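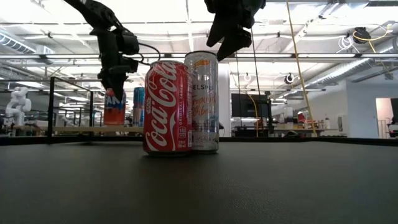

Coca-Cola and Celsius on the table, Fanta and Red Bull on the shelf behind.

Drinks: what changes after the break

23 Dec 2024

The drinks shelf has been running on the same rules since May, when the vending machine on the second floor was taken out and Zurkstead agreed to deliver by the case. Seven months is long enough to see what works. This item covers what we are ordering, what we are dropping, where the cans go when they are full and where they go when they are empty.

First, the order itself. From May up to last week we went through 1724 cans across the building. That is more than the old machine ever sold, which makes sense, as the machine took exact change and was out of order for much of the winter. The largest share was Coca-Cola, followed by sparkling water, then Celsius, then Fanta. Red Bull came in last, though the people who drink it seem to drink it every day, and it will stay.

Two drinks are going. The diet root beer has not sold since summer and there is still most of a case under the stairs. The canned iced coffee was popular but arrived dented three times in a row, and Zurkstead could not say whether the next batch would be any better. If you want either one, take what is left before the building closes for the holidays. It is free. Check the date on the bottom of the can.

The full list for January:

Coca-Cola, regular
Coca-Cola, zero sugar
Fanta, orange
Celsius, whatever flavors come in the mixed case
Red Bull, regular
Sparkling water, plain and lime
Ginger ale

Ginger ale is new. It was the most requested addition on the sheet by the door, ahead of tomato juice and a kind of pear soda that Zurkstead does not carry.

Can sizes

The most common complaint is about space, and it comes down to shape. A Coke can is short and wide. A Celsius can is tall and slim. They do not share a fridge shelf well. With the shelves set for the short cans, the tall ones get put in on their sides, roll to the front and come out onto the floor when the door is opened. We have cleaned up after this more than once.

Over the break the middle shelf of the fridge will be moved down two notches. After that, the tall cans stand upright in the middle and the short ones go on the bottom. The top shelf is for lunches and nothing else. The small Red Bull cans can go in the door rack, where they fit upright. Please do not put the regular cans there. The rack on the Trillamari fridge is held on by plastic clips, and one of them has already been replaced.

While we are on the fridge – the temperature dial is to be left at the middle setting. Somebody turned it all the way up in the fall and we lost a whole row of sparkling water, which froze and split overnight. Cans on the back wall get colder than those at the front in any case. If you like your drink very cold, take one from the back and move the others along.

Refilling

Whoever takes the last cold can of a kind puts a new row in. The spare cases are under the stairs, with the oldest at the front. New cases go behind them. This was done the wrong way round for part of the fall and we ended up with a few cases from May that had to be used up in a hurry.

Break down the cardboard when a case is empty. The flat pieces go in the blue cart by the loading door, and the plastic wrap goes in the regular trash. The cart is emptied on Thursday mornings.

Drinks and equipment

The rule from the spring has not changed. An open can may be on a work table if there is nothing plugged in within arm's reach of it. Unopened cans may be anywhere. Coasters were tried and did not last – most of them are now under table legs.

Sugar drinks are worse than water when they spill, and they are worse again if they are left. Orange soda in particular dries to a film that plain water only smears around. Use warm water with a little dish soap, then a second cloth with clean water, then dry the surface. The darker table tops show the streaks if the second step is skipped. Cloths are in the drawer below the sink and should go in the laundry bag afterward, not back in the drawer.

If a drink gets into a keyboard or a power strip, unplug it if you can reach the plug safely, leave it unplugged, and report it at the front desk. You will not be charged. Last year a keyboard was put back in its place after a spill and used for a week before the keys stopped moving, and by then there was nothing to be done with it.

Empties

Cans are worth a deposit refund and the money goes back into the drinks fund. The fund stood at 447 dollars at the last count, and that pays for the opening order in January with something left over.

To get the deposit, the can has to be empty, whole and readable. Do not crush it. The return machine at Mets scans the barcode on the side and will not take a can that has been flattened, even partly. This applies to the slim cans too, which people tend to squeeze in the middle without thinking about it.

Rinse the can quickly under the tap, let it drain upside down on the rack, and put it in one of the tall bins next to the sink. There are two bins and either one will do. We tried sorting by size for a while and it made no difference at Mets, where everything goes into the same slot. Energy drink cans and soda cans can be mixed.

Glass bottles brought in from outside should go home with the person who brought them. The return trip is made on foot with a hand cart, and glass makes it heavy.

Each bin holds about 30 cans before they start to slide off the top. When a bin is full, tie the bag, set it by the loading door and put in a new bag from the roll on the hook. Please do not start a pile beside the bin. The tiles there are hard to get clean and we had ants in the summer.

Paying

The price stays the same for all sodas and sparkling water. Energy drinks will go up slightly in January, as the case price from Zurkstead has gone up, and the new amount will be written on the card taped to the fridge door. You can pay with cash in the tin or by adding a mark next to your name on the sheet. Marks are added up at the end of the month. If your name is missing from the sheet, write it in at the bottom.

Visitors drink for free. If you are hosting a group, let the front desk know a few days ahead so that enough is cold. For larger groups we can borrow the second cooler from Rokham across the yard, but it has to be back the same evening and wiped out.

Holiday closing

The fridge will be unplugged and defrosted over the break. Everything in it apart from sealed cans will be thrown out, including anything with a name on it. Take home your lunches, sauces and milk before you leave. The sealed cans will be moved to the cupboard under the stairs and put back, cold, for the first morning after the holidays.

If you have cans at your desk or on a shelf near your work, sealed ones can stay where they are. Open ones need to be emptied, rinsed and put in the bins before you go. The final trip to Mets before the break leaves from the loading door after lunch tomorrow, and there is still room on the cart.

Requests for the February order go on the sheet by the door. Write the drink, the size and how many you expect to drink in a month.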